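Workshop Tips: Living With the Arms

The arms came to the Maksymiv shop in September, and the first thing they changed was who tidies up. It used to be whoever lost the argument. Now it's whoever runs the arms, and the arms have standards.

Sort cables before the shift. A person can pull one cord out of a knot while talking about lunch. An arm will take the whole knot and the basket with it. Coil each cable, tie it once, and leave the end where it can be reached. Glenys Hollis wraps hers over four fingers and tucks the tail under. Copy her.

Give every basket one job. Ours had several, including crumbs.

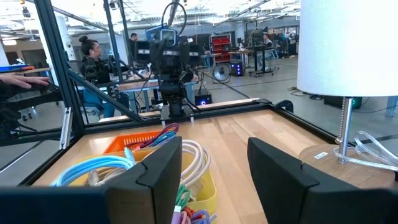
Cable baskets and a lamp on the table, with the second arm across from us.

Mind the lamp. Anything tall goes to one side, with its cord coiled close to the base. A pull chain swings, so let it settle before you start. Stickers go on the base, never on the shade, as Taras Lytvynenko learned with a shade from the Cirska order and a hair dryer.

Rest your hands. Steering an arm is sitting work, and your shoulders will creep up to your ears by mid-morning. We swap seats every 6 trays. The old packing job hurt your feet; this one hurts your neck, and we are told that's progress.

Keep a paper log. We had 191 lines in ours at last check, most of them "dropped it." The new people read it and feel better.

Sweep under the table yourself. Management at Brasum has promised us that the arms free people up for more interesting work. So far the interesting work is a broom.

Got a tip? Leave it in the tray by the Reva bench.

Updated 6 Oct 2024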